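May, 7:40 in the evening

Remote session in the simulator with Knut on the second seat. Target for the day was 40 accepted demonstrations of the tabletop task. Got 30. The shortfall is mostly my wrist angle: I still come in too flat when I work from the wrist view, and the fingers crowd whatever stands near the thing I want.

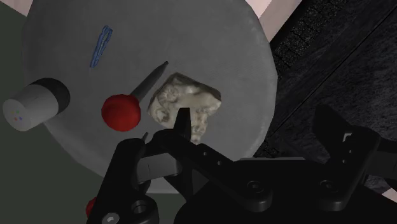 The rock is the worst neighbor. Its collision mesh is coarser than what gets drawn, so a finger that looks clear will register contact. Ismail wants those runs kept and tagged. I would drop them. Left them in for now under a separate label.

Changed the hand controller scaling from 1:1 to 2:1 after lunch. Slower approach, steadier close. Kiros noticed the gripper command lags the arm command by 96 ms in the logs — explains why my closes read late on replay. He will shift the timestamps before anything goes to training.

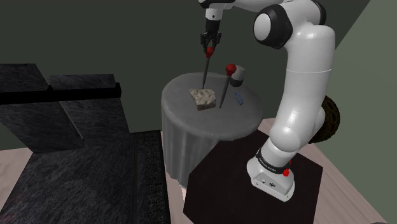 Maricruz asked for more variety in the grasp height on the red-topped rods. Agreed to split it: high grasps me, low grasps Knut. The set now stands at 1,229 episodes, too many of them mine, and the policy has picked up my habit of pausing before the close. It pauses in the same spot.

To do: reset script still drops the paper clip from too high. Ask Ezequiel for the Vimberg config. Recalibrate the left pedal. Wrist sore again, lower the chair.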